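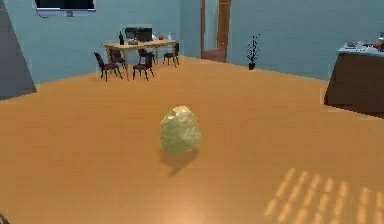
Dining table and chairs, wood floor

Clarell House Residents' Association
Minutes of the November general meeting

The meeting opened at 7:05 p.m. in the ground floor lounge. The chair confirmed that there were enough units present or represented by proxy to hold votes.

1. Minutes of the last meeting

Approved with one correction. Under item 4, "Voltby Street entrance" should read "Voltby Street parking entrance." The secretary will fix the posted copy.

2. Matters arising

The lock on the bike room has been replaced. Residents who still have the old key should hand it in at the front desk and pick up a new one. There is a limit of two keys per unit.

The leak over the third floor landing was traced to a cracked vent boot on the roof. The boot has been replaced and the ceiling will be painted once the plaster crew is next in the building.

No reply yet from the city on the request for a crosswalk at the corner. The secretary will write again.

3. Quiet hours and hard floors

This took up most of the meeting. The board has had a steady run of noise complaints since units started replacing carpet with wood. The current house rules say only that floors must be "suitably covered," and members on both sides of the question said the wording is no use to anyone.

One member from the fourth floor said chair legs are the main problem, and that felt pads on dining chairs had cut the noise from the unit above to a level the household could live with. Another member said pads do nothing about footsteps and asked for a rule on rugs. A third objected to any rule on rugs on the grounds that a family member has asthma and took the carpet out on a doctor's advice.

There was some discussion of underlayment. The board has a written quote from Simach Flooring for testing sound transfer between two units, at $415 for the pair. Members asked whether the test would settle anything in a building where the ceilings differ from floor to floor. The chair said it would at least give the board a number to put in the rules for new work.

Motion: that all chairs and movable tables on hard floors be fitted with felt or rubber pads by the end of January. Carried, 40 in favor, 16 against.

Motion: that the board pay for one sound test at the quoted price. Carried on a show of hands.

A motion to require rugs was withdrawn. The question of rugs will come back after the test results are in.

Quiet hours stay as they are, 10 p.m. to 7 a.m.

Action: board to draft new wording for rule 12 and send it to all units before the next meeting. Any owner planning to replace a floor should send in the alteration form before work begins, including the name of the installer and the type of underlayment.

4. Heating

The boiler was serviced in the fall and passed inspection. Several members on the north side said their radiators are slow to warm up in the morning. The building manager will bleed the lines on that side and asks residents to clear furniture away from the valves. A notice will go up by the elevator with the times.

One member asked about lowering the hallway temperature overnight to save fuel. The manager will find out whether the hallways can be set separately from the units.

5. Storage lockers

Locker 74 has been open and unclaimed since the summer. If no owner comes forward by the end of next month, the contents will be moved to the basement cage and the locker will go to the next unit on the waiting list.

Residents are reminded that paint thinner and propane may not be kept in the lockers.

6. Courtyard

The Pangaribuan Nursery has offered to take back the two dead maples under warranty and replant in spring at no charge. Accepted. The member who asked for benches was told there is no money for them in this year's budget. The request will be carried over.

7. Other business

The recycling bins are being filled with unflattened boxes. Please flatten them.

A member asked that the lounge be opened earlier on school holidays. The board will look at the front desk hours and reply in writing.

The meeting closed at 8:50 p.m. The next meeting will be in the lounge at the same time. Items for the agenda should reach the secretary one week ahead.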